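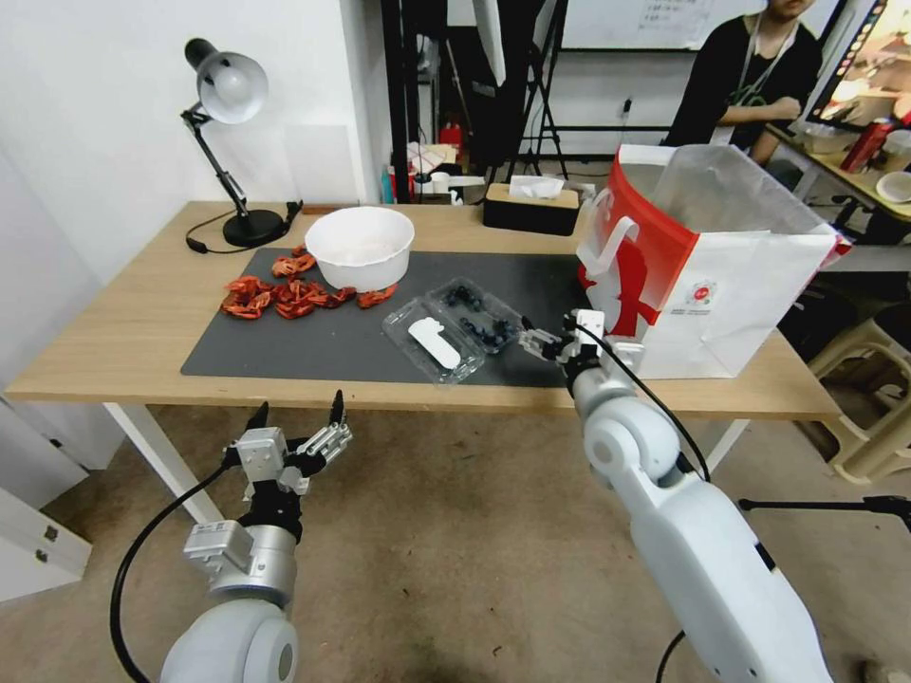
Reto Aebischer wrote back within an hour of our last report to ask whether the snack corner was really getting used, or whether people still ate over their keyboards the way they did before. Fair question, and I'm happy to say the corner is busy from mid-morning until the lights go off!

So, progress since the November update on the Lundar shared kitchen and snack grant.

The table is staying. We tried the high counter by the window first and it was a flop (too narrow, and everyone stood with their backs to the room). The light wood table with the white metal legs gives people space to put a bowl down and talk to each other. The dark gray mat covers most of the top, and crumbs get wiped off it instead of the wood. The lamp went onto the back corner after several people asked for something softer than the ceiling lights in the late afternoon. The tissue box with the wood-look lid came from the same round of requests, and I'm a little proud of how nice it looks for something so small.

Now to the food, the part everybody writes to me about. You asked us to move away from candy, and we have. Fruit is on the table every working day, with blueberries well out in front of everything else. We tried grapes, cut melon and small plums as well. Melon was popular but sat too long once the container was opened, so it is off the list until summer. Blueberries come in clear clamshells, and people help themselves straight from the box.

We kept a crunchy snack as well, and I want to make the case for it. When we ran two weeks of fruit only, people walked down to the Vedunon kiosk and came back with chips, then ate them at their desks. With something red and crackly beside the fruit, they stay at the table and usually take both. It does get messy – snack pieces end up on the mat as often as in the bowl – and we are going to try a wider, shallower bowl next. The white plastic ones are light and easy to wash, so I would like to keep a few for other things.

Spending so far: of the 4000 granted, 937 went on the table, lamp, mat and small items, and 604 on food. That leaves plenty for the rest of the period. The furniture line is closed now unless the lamp needs replacing. Lanz has agreed to deliver the fruit with our regular order, which saves one of us a trip with the shopping bags, though we will still shop in person for anything new we want to test.

Some things are behind. The labels with ingredients and allergens are not where they should be. Leopold Hämmerli has drafted a simple card for the packaged items, and we still need a version for anything poured out into a bowl, where the packet usually gets thrown away. Until then the empty packet goes in the drawer so anyone can check it. The second bin for plastic containers has been ordered and has not arrived.

We also asked for written comments and got 14 back. Most were warm, a few wanted nuts (we said no, for allergy reasons), and one was a very detailed plea for pickles. Several people said they had met colleagues from the other end of the floor for the first time over a bowl of something, and that made my week.

Before the next report we plan to finish the allergen cards, test the new bowl, and try one warm snack in the afternoon, probably soup in cups. If you are in the building around three, please come by and eat with us. I will send the receipts separately, along with the updated supplier list.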